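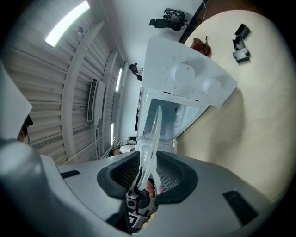
Microwave plate won't sit right after cleaning??

Asked by Mikkel Toft

Took the glass turntable out to wash it, now it rocks and scrapes when I put it back. Basic microwave, two knobs, 800 watts. Plate isn't cracked as far as I can tell. It was fine before. Do I need a new one or am I doing somthing dumb

3 answers

Hanne Þórarinsdóttir
Take the plate out again and check the roller ring underneath. Wheels have to be on the floor of the microwave, ring flat. Then look at the bottom of the glass - there are usually raised bits in the center that drop over the coupler. Turn the plate slowly by hand till you feel it drop. Wipe the floor too, one dried noodle under a wheel is enough to make it scrape. Unplug it first.

Oddur H.
just buy a new one, they're cheap

Bjarke Bach
What Hanne said. Also check the plate is right side up, lip goes up. If you do end up buying, measure straight across and compare the bottom, same width doesnt mean same center. I had to send 2 back in October.

Mikkel Toft (asker)
ring was off center. sits flat now, thx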